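Clistetis (manipulation method)

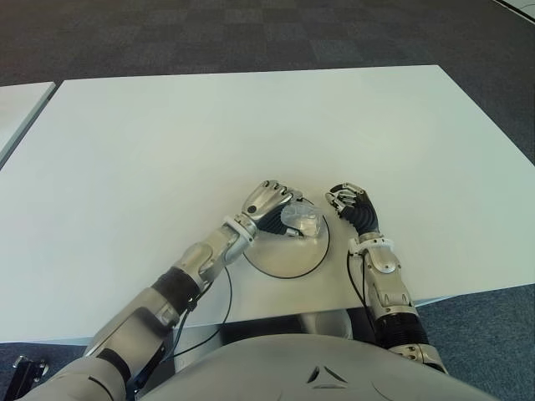
Category: Robot learning / Grasping and manipulation

Clistetis is a method for teaching humanoid robots to grasp transparent and easily deformed objects, such as thin plastic cups and food containers. It was developed at the Fenirdale laboratory by Aparecida Quintana and Riaan Mofokeng, with later work by Thaís Assunção. The method combines recorded human demonstrations with a correction step that runs while the fingers are closing.

Background

Clear plastic is a long-standing problem for robot vision. Depth cameras tend to see through it or return scattered readings, and the faceted sides of many cups produce highlights that shift with the viewpoint of the head camera. Thin-walled items also change shape under light pressure, so a grip planned from the original outline can be wrong by the time the fingers meet.

Method

Demonstrations are collected by teleoperation. An operator controls both arms of a humanoid at a white table while head camera images and joint positions are logged together. The object is placed on a round grey pad, which gives each trial a common work area. In single-handed trials one hand grasps the object and the other is held clear of it.

A policy network called Nulo is trained on the recordings. It predicts short sequences of arm and finger positions instead of a complete path. During closure, a second and much smaller network compares expected finger positions with measured ones and adjusts the grip every 30 milliseconds. No tactile sensors are used. Mofokeng has described the second network as the part of the system that took longest to get right.

Results

The first training set held 1639 demonstrations. Over 1000 test grasps the full method succeeded in roughly four out of five attempts. Most failures involved cups lying on their sides, where the thumb pushed the object away before the other fingers had closed. Removing the correction step led to more crushed cups but had little effect on the number dropped.

Criticism and later work

Amrit McIntyre and Edivaldo Sampaio questioned whether the results would carry over to darker or patterned surfaces, as all of the original trials used a plain white tabletop. Assunção later added the Lopes set, recorded on coloured mats under dimmer light. Performance fell at first and partly recovered after retraining. Handover between the two hands is not covered by the published version.

See also: Imitation learning; Teleoperation; Deformable object manipulation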